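Clata Home Notes
Kitchen > Tips > Cutting boards and small tools
Last updated April 2019

Keeping boards and small tools clean (the short version)

Typing this between loads of dishes so bear with me. People keep asking about boards. Stains, smells, boards that slide all over the counter. Same handful of answers every time so now they live on one page.

Plastic boards, daily

Scrape. Rinse cold first if there was meat or egg on it, hot water cooks the stuff on. Then hot and soapy, both sides. Yes both sides, even if you only used one.

Stand it up to dry. Flat on the counter = damp underside = that smell. No rack? Lean it on the backsplash with a folded dish towel under the edge.

Colored boards hide stains better than white ones but they still hold them. Tilt it to the window once in a while. Look for gray in the knife lines.

Stains

Baking soda paste, thick, leave it 22 minutes. (Why 22? That's one episode of something.) Scrub in circles, rinse. Carrot and turmeric may need a second go. Turmeric may need a third go and some acceptance.

Lemon half and coarse salt works too, smells nicer, costs more. Good use for the lemon that's been in the fridge door since forever.

Bleach: one teaspoon in a quart of water, wipe on, wait a couple minutes, rinse well, air dry. Never mix with vinegar. Never with ammonia cleaners either. Open a window.

Foam and fuzzy-headed things

Separate section because I get asked. Bottle brushes, foam wands, anything with a soft sleeve over a stick. They soak up whatever is near them. Keep them off the board while it's wet, and off it completely when there's food around.

Wash in a tall glass of warm soapy water, swish, squeeze, don't twist. Twisting tears the foam off the shaft. Ask me how many Flurik refills I went through in December.

Dry them upright, soft end up. A jar is fine. Water runs down to the handle instead of sitting in the tip, and the tip is the bit that goes funky first. Pull the sleeve off once a week if it comes off, and wipe the shaft under it. Gross under there usually.

A pink board and a purple foam piece with a dark green tip, colors like that are easy to tell apart at a glance. I'm all for it. One color per job and no one grabs the wrong thing.
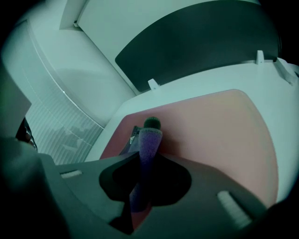 Small metal bits

Peeler blades, clips, little scrapers. Don't leave them lying on a plastic board overnight. Rust spots. They transfer and they do not come out easy.

If you've already got one: baking soda first, then lemon juice, let it sit, wipe. Repeat. Deep ones stay, sorry.

Put small stuff in a saucer or a lidded tin next to the board. Mine is an old Hendier mint tin, works great, has a dent.

Stop the sliding

Damp paper towel under the board. Wrung out, flat, no folds. Cheapest fix there is.

Shelf liner cut a bit smaller than the board is better. Lasts months. Rinse it when it gets crumby, hang over the tap.

Wipe the counter before you put either one down. Grit under the board scratches a white countertop faster than any knife wil.

Dishwasher or no

Check the underside of the board for a mark. If there isn't one I go top rack only, no heated dry. Thin boards warp. A warped board rocks and then you cut yourself.

Slightly warped? Lay it in a sink of hot tap water for 6 minutes, then flat on a towel with the big Engelbrecht stockpot on top til it's cool. Works on maybe half of them. Worth a try before you bin it.

Foam things: no dishwasher. The heat wrecks the glue.

When to toss it

- Grooves you can catch a fingernail in
- Stain is back the day after cleaning
- Smells like onion when it's dry
- Foam that sheds or feels slimey after a wash

Old plastic boards are good under a plant pot or out in the garage for glue jobs. Write GARAGE on it in marker so it doesnt wander back to the kitchen.

Next up: wooden spoons, and why mine went fuzzy

Filed under: kitchen, cleaning, boards
6 comments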